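Home / Workshop Furniture / Assembly and Repair Tables / Granard Slatted Work Table

Granard Slatted Work Table

The Granard is a slatted aluminium table for the repair, upgrading and dismantling of desktop computers and similar equipment. It is supplied by Zatuven to repair centres, colleges and refurbishing workshops.

The open slots between the slats accept clamps, stops and printed fixtures, which may be moved from one job to the next without drilling. A tower can be laid on its side with the panel off, so that the motherboard, memory slots and power supply are reached from above.

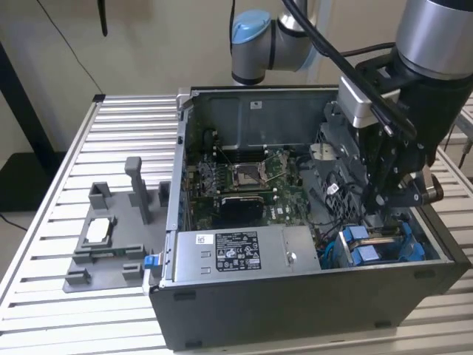
Grażyna Witkowska writes that her workshop has used two of the tables since April, mainly for stripping older office towers for parts. She finds the slots easy to keep clear with a soft brush, but advises buyers to order the small parts tray at the same time, as case screws will otherwise find their way through to the floor. She would also welcome a deeper version for server work.

The parts tray is listed under Accessories and fits beneath the slats along the full length of the table. It slides out from the front and may be emptied without moving the work above. A deeper table is not offered at present.

Specification
Depth: 600 mm
Length: 1,000 mm
Slats: aluminium
Weight: 26 kg
Supplied: flat, with fixings and assembly key

Use and care
Wipe the slats with a dry or slightly damp cloth. Solvent cleaners should not be used. Clamps should be tightened by hand only. Before a computer is opened, it must be disconnected from the mains and an earthed wrist strap fitted. The strap is not included with the table and may be ordered under part number 654.

Ordering
Orders from schools and colleges are accepted on account. Enquiries about fixtures made to a customer's own drawing should be addressed to Elsa Solheim at the Zatuven sales office. Delivery times are confirmed in writing once an order has been received.

Related products: Koritz Parts Tray, Koritz Hand Clamp (pair), Magyar Bench Lamp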